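Randa Two-Arm Bench Package - what you get and what to budget for

Hello, I'm Forough Kordestani and I look after the Randa range here at Trernero. Most people land on this page wanting to know whether they can afford two arms with proper hands on the ends, so I'll try to keep it to that.

The package comes as simulation first, hardware second. You work on your kitchen tasks in the rendered counter and sort out your layout there before you commit to a bench.

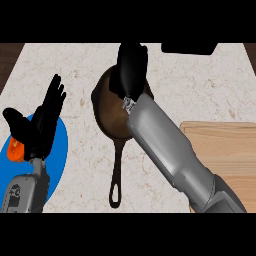 Simulated counter with skillet, board and both arms. 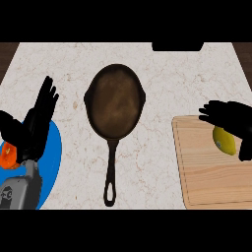

The simulation licence is £200 per seat, and you can knock that off the hardware if you go ahead within the same budget year. I'd buy two seats if there's more than one of you, as sharing a login gets old fast!

Now the bit people forget. The arms are quoted as a pair, but the hands are a separate line on the order (I know, I've asked for this to change). Spare fingertips come in packs of 5 and I'd put at least one pack in your first order. The mounting kit, with both base plates and the cable tray, is £1,711 and doesn't include fitting. If your own workshop can drill a bench square, you can skip our fitting visit altogether - plenty of customers do.

Do measure your worktop before you ring me. Depth matters more than width, and a lovely long bench that's too shallow is still too shallow. You'll also want a clear spot for the controller, which is bigger than people expect and a bit noisy under load.

If you already own Drarico mounts they'll fit, but you'll need the adapter ring. The Nnaji controller works with both arm sizes, so keep it if you've got one and we'll take ours off the quote.

Orders in by the end of February go out at the current price. After that the hands go up, and I don't have the new figure yet. Send me your bench measurements and a rough list of the jobs you have in mind and I'll come back with a proper quote, delivery included.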